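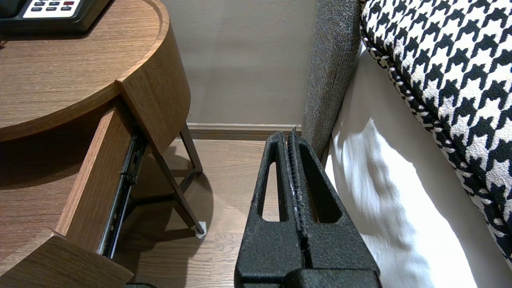

Opening weekend figures tell you very little about a film, and I wish papers would stop printing them as if they settled something. The Girbridge, my local theater, has 400 seats and filled them for three nights in November with a loud thriller. By the second week I sat there with 20 other people. Meanwhile Aurelia Kaufmann's small drama "Rumine" opened to 56 people and was still playing a month later. Most of it takes place in one bedroom, with a round wooden bedside table and two sisters who can't agree about a house. It sold 3,073 tickets there by the end of its run – more than the thriller did.

A big first weekend mostly measures advertising. People bought a ticket before they knew if the film was any good. I would like to see the fourth weekend printed next to the first, every time. Theater managers already have the numbers. Readers could use them too.

Contact | © 2025 Domingo Ledesma | Back to top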